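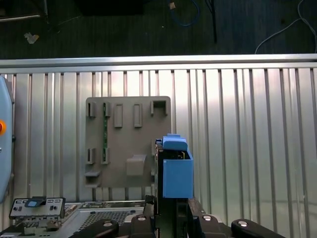
I had meant to stay for an hour at the Ferham open house and ended up driving home in the dark, which my sister says is typical of me when there are machines to look at. The building is an old dairy on the river side of town, and on the first Sunday in July they let people wander in through the loading door, sign a sheet, take a sticker and go wherever there isn't a yellow line on the floor.

The person who met our little group was Inês Mendes, and I can't say enough about how patient she was with us (there was a gentleman in front who wanted to know the price of everything). She runs the test cells on the ground floor. Their customers make small electronics, and what they bring to Ferham is mostly the same worry: a part that a person picks up and puts in place without thinking, and that a robot fumbles all day long.

The job they were running for visitors was a good one for that. A blue printed housing with a little board inside has to be handled next to a gray plate full of slots and tabs, with cables and other hardware close by. The gripper gets very little room to come in, and Inês told us that printed parts are never quite the same size twice, so you can't simply close to a fixed width and hope. If you squeeze too hard the walls bow in and press on the board. Too softly, and the housing turns in the fingers the moment it touches anything.

They had been comparing three sets of fingers on the same arm. The first were the stock ones from Jollen, plain and stiff, and Inês was fond of them in the way you'd be fond of an old truck. The second set, from Dellska, had a soft pad that was lovely on smooth parts and a nuisance on small ones, as the pad gives a little and the part ends up a hair off from where the controller believes it is. The third set they had cut themselves, longer and narrower. Her colleague Arvo Heiskanen had a notebook with all the runs in it, 997 of them by that morning, and he let me leaf through it while the others went for coffee. The stock fingers had dropped 51 parts, the soft ones 19, and the homemade ones somewhere in between, though Arvo pointed out that he'd changed the closing speed halfway through the third batch and would have to do it over. I liked him very much for saying so.

What surprised me most was how much of the afternoon went to the camera. I'd always pictured one up on a pole, looking down. Theirs rides at the wrist, so it sees what the fingers see, and on the monitor you get this odd close view with the gripper coming up from the bottom and the shiny ribbed wall behind it. That wall is trouble! Bare metal throws the light straight back, and Arvo had spent most of a week moving lamps. Elif Naz Yüksel, who does the vision software, would like to paint it matte and be done. Arvo thinks customers' cells are full of shiny metal anyway and they might as well suffer now. They were still at it, quite cheerfully, when I came back past at 6 o'clock.

Upstairs there was a table of older controllers, including a Tavares unit with a teach pendant the size of a lunch tray, and we were allowed to jog a small arm back and forth with it. I was terrible. A girl of maybe ten took over after me and had it touching a peg within a minute or so, and her father had to be asked twice to stop filming and let the next person through.

If you're thinking of going to the next one, park behind the feed store and wear shoes you can stand in. The coffee is free and the plum cake was gone by three. Ask for Arvo's notebook, and give yourself longer than an hour.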